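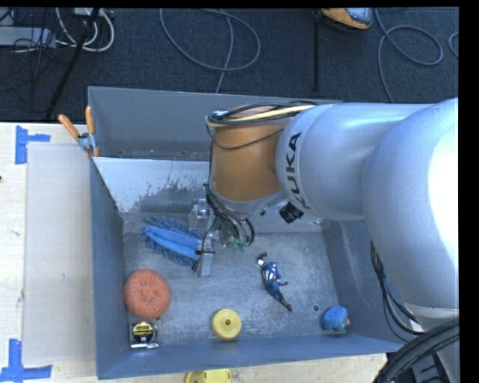 Metal bin, wooden tabletop.

I needed one screw. One. The little one that holds the plate onto the back of the kitchen door handle, which had dropped out at some point over the summer and gone wherever they go. Vacuum, probably.

So I drove out to Skiltorus at Udirgate, parked half a mile from the door, walked past the grills and the patio heaters (September, and the patio heaters are still by the entrance), and found the fastener aisle. They had the screw. They had it in a plastic clamshell with 29 of its brothers. Pack of 30. No singles. No smaller pack. The guy in the apron looked at me like I'd asked to buy a slice of bread.

I bought the 30. Of course I bought the 30, I'd already driven there. And then I couldn't get the clamshell open without the kitchen scissors and cut my thumb, and the door handle is fine now, thanks, and the other screws are in a drawer where they will be when I die.

I have been mad about this for longer than is reasonable so I'm writing it down. My position is simple. Stores should sell small things loose, out of bins, by the piece or by weight, and we should be a bit more annoyed than we are that they quit.

When I was growing up in Drulta the hardware store was called Lobo. Long narrow place next to the bank, wood floor, smelled like fertilizer and rubber. Down the left side was the wall of bins. Every bolt and washer and hook, loose, with one of each wired to the front so you could hold yours up against it. Paper bags on a nail. A pencil on a string. You took four of what you needed, wrote the number on the bag, and walked it up to the counter, and whoever was on the register took your word for it. I don't remember anybody ever tipping the bag out to check. I'm sure some people wrote four and took six. The store lasted decades anyway.

It's a vape shop now. Not the point.

Well, sort of the point. People hear this and say oh, nostalgia, you miss the smell. Sure, I miss the smell. But I'd like to set the smell to one side because I think the bins were better on plain boring grounds and I'm going to go through them.

First, money. The pack looks cheap. It's always a price that ends in 9 and it's never enough to argue over. But if you need one and you pay for 30 you didn't get a deal, you got a very expensive screw and some litter. I went through the drawer after the door handle business. And the coffee can in the garage. And the other coffee can. Dumped them on a towel and sorted, which took most of an evening with the ball game on. 183 screws, bolts and so on, none of them attached to anything, and I could name the job that maybe half of them came from. Shelf brackets. The crib. A license plate. All leftovers from packs. I've paid for every one. If I'd been buying them at Lobo I'd have paid for what I used and the can would be for coffee.

And don't tell me you'll use them eventualy. You won't. I won't. The next job always wants a different thread. That's how I ended up with 183 and still had to drive to Udirgate.

Second, looking. In a bin you can see the thing. Pick it up. Roll it in your fingers, see if the head's too fat, try it in the nut you brought in your pocket. With the pack you get a drawing, printed at a size that may or may not be the real size, and a code. I'm not stupid, I can read a code, but I don't always know the code for the thing in my hand, which is old and a bit chewed up. The bin didn't need me to know. You matched it. A kid could do it. I did do it as a kid, got sent down with the broken one in an envelope and came back with the right one, every time.

Now I come home with the wrong pack, and opened packs don't go back. Try it. Once the plastic's cut it's yours.

Third is the packaging itself, and I'm not going to preach because everyone knows. Thirty screws that would fit in a thimble, in a shell the size of my hand, with a cardboard back so it'll hang on a hook. The hook is what the whole thing's for. The plastic isn't protecting the screws. They're screws! They're steel! It's there so that it hangs straight and scans.

OK so the other side. I did think about the other side, I worked retail for a while, not hardware but close enough.

Theft, they'll say. Loose stuff walks. Yes. Some does. I'd guess it's pennies on screws and I'd guess the pack gets stolen too, seeing as it fits in a coat. But fine, grant it.

Labor is the real one. Bins get messy. People put things back wrong, somebody has to go down the wall in the evening and pick the metric out of the not metric, somebody has to know what it all is. That's wages. And the person at the register has to count or weigh, and the line backs up behind the man with a bag of assorted washers, and I've been behind that man, and I've been that man. A barcode takes one second. I get it. I honestly do see why a chain the size of Skiltorus looked at the wall of bins and saw a headache.

But look at what happened. The cost of sorting didn't go away. They handed it over. I'm the one sorting now, at home, on a towel, for free, and I've got the storage too. Every garage on my street is a small badly run warehouse of surplus fasteners. Someone did the arithmetic and found it cheaper for all of us to keep a bit too much of everything than for one store to keep the right amount in a tidy row. Cheaper for them, I mean.

And it isn't only screws, which is why I think it's worth a whole page of complaining. Batteries. The remote takes two, the pack has eight. Envelopes. Buttons, my God, try to buy one button. Picture hooks. Birthday candles for someone turning five. Fresh herbs, where the recipe wants a spoonful of dill and you take home a hedge of it and it goes to slime in the crisper by the weekend. Hot dog buns, yes, the old joke, still true. My mother-in-law lives alone and buys carrots in a bag made for a horse because loose ones have gone from her store. She throws out half and feels bad about it, a woman who washes foil.

That one bothers me more than the screws. The pack size decides who the customer is supposed to be, and it's a family of four with a garage. If you live alone, or in one room, or you've got six dollars until payday, the pack is a tax. Loose selling never cared. One onion, fine. Two nails, fine. You could be poor at Lobo and still fix your gate. I remember people coming in for a single hinge screw and paying with coins out of an ashtray and it was an ordinary sale. Got a bag and everything.

Some places still do it. The bulk food store has bins, rice and nuts and so on, and a scale, and people manage. They manage perfectly well! Kids stick their hands in now and then and the world goes on. The feed store out on the county road sells bolts by the pound. And even Skiltorus has a sad little cabinet of pull-out drawers at the far end of the aisle, past the chain, with singles in tiny bags at a price that's clearly meant to punish you. I checked last time. 28 drawers, and 11 had anything in them. Mine didn't. So they know some of us want it. They've just let it go to seed so they can say nobody uses it.

What do I want? Not much. Put the bins back for the common stuff. Doesn't have to be the whole wall. Wire one of each to the front. Put a scale on it that prints a sticker, the grocery store has had those forever, a ten year old can work one. Charge a little more per piece if you have to, I'd pay triple and still come out ahead. Let the contractors have their buckets of 500, they need them, God bless. And whoever's doing produce, let my mother-in-law have three carrots.

And if you're a small store reading this and thinking you can't compete with the big place at Udirgate, well, you've got me. I'll drive past it. I counted up the walk from my parking spot to that aisle, out of pure spite, and it's 222 steps one way. For one screw. I'd rather talk to a person with a pencil.

Meantime I've got a towel full of hardware here sorted into muffin tins, and if you live near Drulta and you need just one or two of somthing, come by after 6. Bring the old one so we can match it. Side door, the handle works.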